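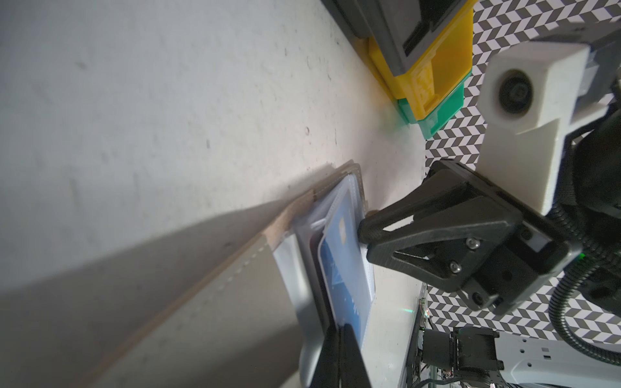 Cards sticking in clear plastic sleeves of a fabric card wallet

Asked by Nighat Warraich in Home Storage

I have a card wallet with a fabric cover and clear plastic sleeves inside. Two cards, one blue and one maroon, have been in it since August. The sleeves now grip the cards and one of them curls outward at the edge, so the wallet does not close flat. Is the plastic shrinking, or are the cards too thick? Can the curl be removed without replacing the insert?

2 answers

Atif Qureshi
Most soft clear sleeves are vinyl. Vinyl loses plasticizer over time, stiffens, and takes a set in whatever position it was stored. Standard payment cards are 0.76 mm thick, so thickness is unlikely to be the cause unless there are two cards in one sleeve.

To flatten: take all the cards out. Wipe the sleeves inside and out with a damp cloth and a drop of dish soap, then air dry fully. Lay the wallet open, put a sheet of plain paper inside each sleeve, and leave it under a heavy book for 12 hours. Do not use a hair dryer. Vinyl softens unevenly and the seams can open.

If the sleeve still curls, replace the insert. Polypropylene is less prone to sticking. Check whether yours is stitched to the cover or slides out before ordering.

Edit: raised numbers also catch on the sleeve lip. Put those cards in with the numbers facing the cover.

Shahzad Hayat
had the same with a Flulley one. baby powder inside the sleeve, shake it out, works for a month or so. I just bought another in the end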